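Resetting the two-arm bench after the wrist cable job

I said in June that I'd write up how we look after the small-parts bench, and then the left arm gave us a week of trouble, so this is partly that and partly what I promised. If you only came for the calibration order, skip down a bit.

For anyone new: the bench is the one with two arms facing each other over a black table, each with a robotic hand. Lucinda Kowalczyk built the first version of the cell and I inherited it, along with a folder of her notes called Tondo, after the round part we started with. The code lives in a repository with the same name. Mitsuko Higuchi does the hand firmware. I do everything that needs a hex key.

The fault first. The left hand would drop off the bus in the middle of a run, come back a few seconds later and report all its joints at zero. The log was full of code 2867, and the manual lists that as "communication timeout, check supply". I checked the supply. It was fine at rest and fine under load. I swapped the supply anyway, and then the connector at the base, and got the same thing.

Siobhán Brennan suggested turning the wrist slowly through its whole range with the hand powered and the arm in free drive, and watching the bus counter. I should have done that on the first morning. The counter stopped every time the wrist went past a certain angle, and started again on the way back. So it was a wire flexing somewhere between the forearm and the hand.

Getting at it is tedious. There's a cover on the wrist held by small screws, and one of them had been put in with far too much thread lock (possibly by me). I got it out with heat from a soldering iron held on the head for a minute and a proper driver bit. Don't use the bits from the cheap set in the top drawer. They round off and then you're drilling.

One conductor had broken inside its insulation right where it came out of the crimp. From outside it looked perfect. I cut the whole lot back, recrimped it and left more slack this time. Lucinda's notes say to keep the loop tight so it can't snag. I've stopped doing that. A loop that's a bit loose has to be watched, but a tight one pulls on the crimp at every wrist turn. The cable on the right arm has had a generous loop for as long as I've had the bench and it's never given me a fault.

Now the reset. Any time a hand has been off or a wrist cable has been touched, I go through the following, in this order.

Joint zeros come first, with the hands open and nothing on the table. Run the zeroing script from the Tondo folder for one hand, then the other. Don't run both together. The script will let you, and it will finish without an error, and you'll have the offsets from one hand written into the other one's file. Mitsuko has a fix for this waiting for review.

After that, the payload values. The controller needs to know what's hanging off the end of each arm or free drive will feel heavy and the arm will sag when you let go of it. The values for both hands are in the payload file. If you've changed anything on the wrist, even a bracket, redo them.

Then the touch-off. There are 5 reference points per arm. I jog to each one by hand at the slowest speed and save it. The script prints a residual at the end, and if it's bad I redo all of them. I used to redo only the worst point, and all that does is push the error somewhere else.

Then the sheet. We work over a large printed sheet with outlines on it, and the parts get laid out by eye on top. It looks low-tech next to the rest of it, but it means anyone can put the bench back without opening the software. Print it at 100 per cent. "Fit to page" shrinks it just enough to be a nuisance, and I lost most of an afternoon to that in my first month here. I now put a steel rule across the longest outline on every new print before it goes on the table. 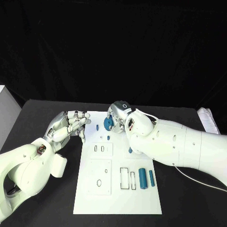 Left hand over the edge of the sheet, right hand holding the disc. Pegs and cylinders are out on the template.

The teal parts are all our own. They're printed, so they aren't all quite the same size, and the pegs are worse than the cylinders. Orla Hayes sorts each new batch with a go/no-go gauge and throws out the fat ones. If a peg won't go in a hole and you're about to blame the arm, try it by hand first. That has saved me more time than anything else on this page.

I always check the grip with the disc. It has a hole through the middle and it's easy to see whether it's sitting square in the fingers. Close on it at the lowest force setting, lift, wait, and look for it tilting. Then rotate the wrist and look again. If it tilts one way only, one finger is arriving late and the zeros want doing over. If it slips both ways, clean the fingertips. I use isopropyl on a lint-free cloth, and I let it dry properly before the next grip.

The pegs are for the fine end of things. A hand that holds the disc nicely can still miss a peg, and when it does it's nearly always the height that's out. Come down above an upright peg as slowly as the arm will go and keep your other hand on the stop. I've broken one fingertip by trusting a saved height after changing the table surface. The new cloth was thicker than the old one. It doesn't take much.

When all that's done I run the short routine 27 times without touching anything. The number came from Lucinda and there's no science in it that I know of, but the cable fault would usually show up inside that many, so I've kept it. After the recrimp it went through clean, and then I ran it again before lunch with the wrist range opened up, and that was clean too. The bus counter didn't miss.

A few things for the regular list, mostly so I can find them again:

Wrist screws get checked by feel once a month. Witness marks in paint pen help, and I've marked all of them on both arms now.

Look along both cables while someone else moves the arm. It's hard to do both jobs at once. You want to see where the cable bends most and whether it's the same spot every time.

Wipe the table. Bits of support material from the printed parts get everywhere and one under the sheet will lift it enough to matter.

Write the date on the back of the sheet when you print it. They stretch and curl, and we had two versions in use at one point with slightly different layouts. Siobhán Rafferty spotted it when her saved positions were all off in one corner and fine in the others.

Keep the crimper with the bench. Ours went to another room and came back with the wrong dies in it, and I made 2 bad crimps before I looked.

Spares are next. I want a complete made-up wrist cable for each arm in the drawer, tested and labelled, so that the next time this happens it's a swap and the repair can be done sitting down. I've ordered the wire. The connectors are on a long lead time - Orla thinks she can get a few from another supplier in the meantime, and if she does I'll put the part numbers up here along with the pinout, which I've had to redraw anyway as the one in the folder has two of the pins the wrong way round.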